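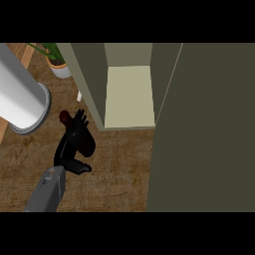
Robot arm tips, part two: bottles

A few more things I've picked up while building the arm in our shared workshop. I run everything in the simulator first, then on the real bench, and these tips go for both.

Start with a bottle that has a fat body and a skinny neck. Grab it by the body! I spent most of July trying to pick things up by the cap and I have 126 failed grabs in my log to show for it.

Close the fingers slowly. I set mine to take 11 steps from open to closed, and the thumb goes last. If the thumb gets there first it just shoves the bottle away and you're chasing it across the floor (ask me how I know).

Put some clutter in your practice room. A plant, a bin, a cabinet with an open shelf - anything the arm has to get past. My first room was bare and the arm did great in it, then clipped the first flowerpot it met.

Wipe the fingertips before a long session on the real one. A damp rag is fine, let them dry.

For the wrist cable I use the braided sleeve from Skosix. Cut it 30 mm longer than you think you need. The Gista one is cheaper but it frays where the elbow bends, so I'd skip it.

Save your settings every time something works, with a note saying what you changed. I name the files by run number and I'm up to 730 now, which sounds nuts but I've gone back to old ones more than once.

Next up is getting the bottle onto a shelf and letting go without knocking it over. Still working on that one - if you've got a good release speed, leave it in the comments.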